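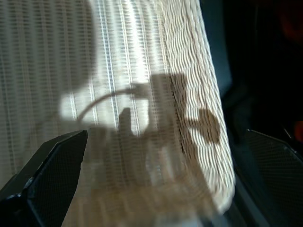

The Plota cell had drifted again by February, so the finger pads and the wrist camera mount came up for service together. Notes, mostly for me.

Isolate the arm and wait 60 seconds before touching the gripper. Each finger comes off with a 3 mm key. Brush the mesh on the pads dry - solvent lifts the adhesive. I replaced both pads with the Plavetti ones, as the old pair had worn unevenly.

Check the camera cable next. It needs enough slack for full wrist rotation, and mine had been clipped too short. I moved the clip back by 29 mm.

Then light. Direct sun on pale wicker clips the exposure, and the gripper's own shadow gives the edge finder a false line beside the rim. I fixed the exposure manually and cut the gain to 8. Low sun still upsets it at roughly four in the afternoon.

Rim approach offset is unchanged. The Kovačević bracket has a hairline mark near the lower bolt, to be looked at next time.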